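Speaker notes - "The Small Stuff: Packing a Kid's Room Without Losing Your Mind or the Beads"

Slot is 30 minutes including questions. Water on the left. Do not do the suitcase joke, it died last time.

OPENING

Wait for the chairs to stop scraping. Say hello, thank Annick Royer for having me, mention that the coffee is at the back and that I can see them looking at it.

Start with the number. When we moved out of the Badamo apartment I made a list of everything in my daughter's room, item by item, over two evenings. 712 things. The bed was one of them. So was the dresser. The other 710 would fit in a shopping cart, and I know this because at one point they did.

Pause. Somebody with children will laugh. Somebody without will look worried.

WHY SMALL THINGS ARE WORSE THAN BIG THINGS

A couch goes on the truck. You swear at it on the stairs and it's over. A hair tie has to be thought about. Does it go with clothes? With the bathroom? Is it a toy now? (In our house, yes. It was a belt for a rabbit.)

Tell the Léonie Brunet story here, short version. She packed by category for three days, very proud, and arrived with a box labeled OTHER that took two people to lift. Leave out the part about the elevator.

THE BLANKET METHOD

Got this from Pei-shan Kao and I have been taking credit for it ever since. Stop at some point and give her the credit.

Spread a blanket. Bright, if you have one, and flat, if you can manage it. I have never once managed it, there is always a hill at one end. Everything small goes onto the blanket before anything goes into a box. You want to see the whole miserable population at once.

Then one shallow box, no lid. Shallow matters. A deep box is a place where you put things to forget them, and I speak as the owner of several. Soft things go in first and they are allowed to hang over the sides. A plush toy with long arms and legs will never lie down neatly, so let it sprawl and tuck the scrunchies in beside it. Anything that rolls stays out until last, beads and fruit included.

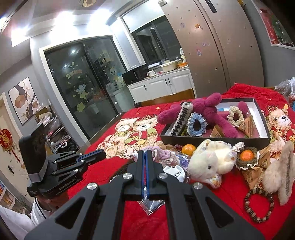
What do you do with the toys that won't fit? They get a second box of their own, packed the same day and opened first at the other end.

Back to the main point, which was stopping. Set a limit before you start. Mine is one blanket per evening. Xuân Lục does two, but Xuân Lục also irons pillowcases.

THE PAPER PACKET PROBLEM

Ask for hands: who has small paper packets in a drawer and doesn't know what's in them? Everyone. Good. Rule is, read it or open it tonight. If it still puzzles you tomorrow, it goes. I moved a packet of spare buttons through three apartments for a coat I gave away in the first one.

WHAT IT COSTS

Slide with the quote from Pekness. They wanted 600 for the full packing service and I nearly paid it. What stopped me was the thought of a stranger holding up half a hair clip and asking, politely, whether it was important.

It was important. It was discussed at dinner.

If time is short, skip to the labels.

LABELS

Write the child's word for the thing. My label said "hair accessories, assorted" and she didn't find them until August. She calls them scrungles. Next time the box will say SCRUNGLES, and the movers can think what they like.

Maxence Tessier will ask about vacuum bags, as he always does. Fine for coats, bad for anything with a face.

QUESTIONS

Repeat each question for the back row. Handouts are on the table by the door, next to the coffee. Return the clicker to Annick this time.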